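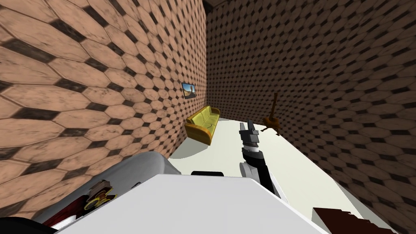

Unit 4. Can a machine clear a room yet?

Household chores are usually named by their result: the table is cleared, the floor is picked up, the dishes are put away. A controller cannot use a result. It needs a sequence of reachable positions, each with a known clearance. In the Letine course simulator, a chore begins the way the rendered room has it, with the gripper open, a white tabletop close to the robot, and a sofa against the wall on the far side of the floor. The tabletop is a manipulation problem. The sofa is first a driving problem, then a manipulation problem. Students who treat both as one problem lose most of their marks in Assignment 2.

4.1 Terms used in this unit

Reach: the set of points the gripper can get to with the base parked.
Clearance: the smallest gap between any arm link and any surface during a motion.
Chore: a task stated by its end condition, with no path given.
Completion: the end condition holds and no contact fault was logged.

A run that puts every object in place but logs one contact fault is not a completion. This is stricter than most published demonstrations, and the numbers below look worse for it.

4.2 Results from the course baseline

The baseline planner, Stustico, was run 2000 times on the tidy-up chore in simulation. Each run had a limit of 14 minutes. Failures were sorted by the first fault only, so a run that missed a grasp and later touched a wall is filed under grasping. The largest group was base placement: the robot parked where the object was in reach but the elbow had no room to fold. Grasp failures came second. Perception failures came third, mostly on objects partly hidden by a table edge.

Wall coverings deserve a note. A repeating pattern gives a stereo matcher many equally good answers, and depth on such a wall can jump by a whole tile. Plain floors fail in the other direction - there is nothing to match.
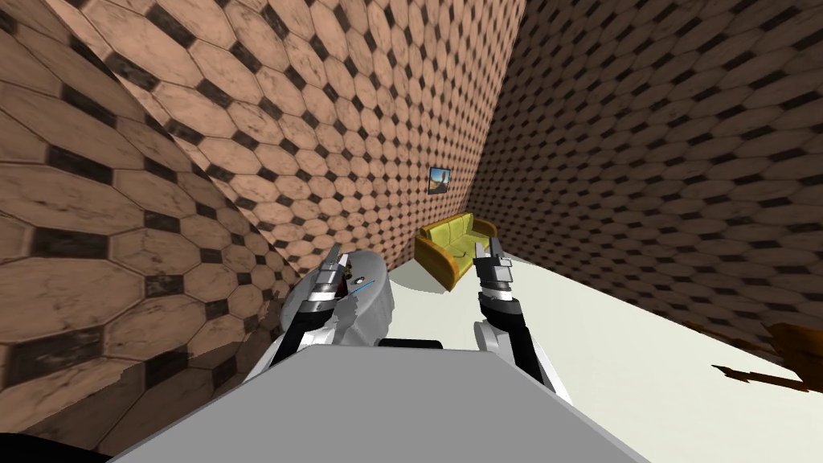
Clurnetti Course Notes in Automation, Vol. 10

4.3 Two arms

A second arm helps when an object must be held and worked on at once: folding, opening a jar, lifting a wide tray. It adds cost everywhere else. With both grippers pointing forward and a wide gap between them, each arm must still be checked against the other at every step of the plan. For single-object pickup, park the unused arm and remove it from the search.

4.4 Shop floor compared with home

The Cabello cell, covered in the October lab, loads the same part into the same fixture all shift. Its floor is marked, its lighting is fixed, and its parts arrive in a tray. Under those conditions the answer to the unit question is yes. At home the furniture moves and the end condition is often vague. Current systems handle short chores under supervision. Unsupervised work over a full day remains open.

Reading for next week: Unit 5, sections 5.1 and 5.2. Bring your clearance plots from Assignment 2.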